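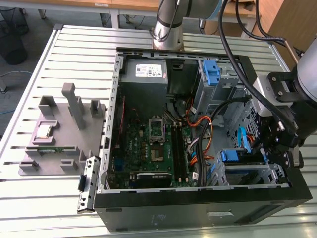 Speaker notes: What the arms took over at the Rowbotham bench, and what the people do now
Gresomo open shop evening, December 11, 2018

Before starting
Check the clicker. Water on the left side of the lectern. Ask who in the room has ever put a processor into a socket by hand. Keep your own hand up!

Opening (keep it quick)
I run the refurbishing floor at Itov. We take in used office desktops, open them up, swap what needs swapping, test them and send them back out. I have done that job with my own hands for years and I still love it. Tonight is about what happened to the job when we put robot arms on one of our benches, and I'm going to spend more time on the people than on the arms, so if you came for motor specs, catch me at the coffee table.

The work, for those who haven't done it
A tower goes on its side with the panel off. Memory, processor, drives, cables. Each step is easy. Doing it all day is the hard part. You lean over the case, you squint at a socket, you press, you straighten up, and then there's another one. On a full week we see 900 machines come through the door. Wrists and necks take the worst of it.

(Pause. Let the hardware people nod.)

What we set up
Two arms at one bench, the one we call Rowbotham after the street the old shop was on. The software is called Clutine. The small parts wait in a printed tray beside the case, and the tray matters more than anything else I'll talk about tonight. The arms need to find the processor in the same spot every time. So do people, as it happens, and within a month the folks at the hand benches were asking for trays too. We print them ourselves now. Best cheap thing we ever did.

Cables! Say this slowly. A power cable never lies the same way twice. The person at the bench still tidies the wires out of the way before a run, and I don't see that changing soon. It's a real skill and we had never had a name for it. We call it dressing the case, and it's on the training sheet.

What changed for people
Start with the walk-through. In September we had 5 people whose whole day was seating parts. Same 5 today. Two of them run Rowbotham in turns, the others moved toward fault finding, and all of them rotate. I want to be careful here, because I get asked if that will hold forever, and I can't promise that to a room full of strangers any more than I could promise it to my crew. What I told them is what I'll tell you: I'd show them the plans before they were final. I have, and they changed the plans.

Example: the stop button. First layout had it at the back corner of the bench. Our shortest technician walked up, reached, and couldn't get to it without leaning across. Moved that same afternoon.

Example: the pace. The first schedule had the bench going at a steady clip with one person feeding it cases. It was miserable. You felt like you were working for the bench. Now the operator starts each run, and nothing begins until they say so. We lost a little speed and I would make that trade again tomorrow.

What got harder
Don't skip this part. Watching is tiring in a different way. Your back feels fine and your head is mush by three o'clock. We cap a turn at 2 hours and then you swap out. Also, newcomers used to learn the feel of a part going in by doing it over and over. With the arms on that job they get less practice, so every new hire does their first 360 machines fully by hand before they touch Clutine. There was grumbling, then it stopped.

And the quiet! The hand benches used to chat across each other all day. Rowbotham sits apart, behind a line on the floor, and whoever was on it felt left out. We turned the bench to face the room. It helped some. Still working on it.

What I'd love from you
If you run a small shop and you're thinking about this, come see ours. Bring the people who would be working next to it and let them ask the questions first. They'll ask better ones than we do.

Likely questions
Cost: say what we said in the handout, don't improvise.
Laptops: no, not yet, too many kinds of tiny screws.
Do the arms make mistakes: yes, and so did I. Tell the bent pin story if there's time.

Leave the sign-up sheet by the door.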